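Chapter 8
Living With a Visible Difference

Parvathi Bhat was born with a cleft lip and had her first operation in July, before she could walk. At school in Gedport, other children copied the way she spoke. Few adults stepped in.

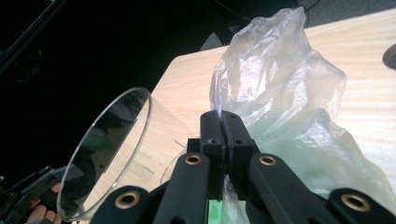 Her case is a common one. In a survey of 887 students in the town, nearly half had seen a classmate teased over a scar, a birthmark or a speech problem. Most had told no one.

This chapter looks at how such teasing starts and at what schools can do. Section 8.1 defines the terms used.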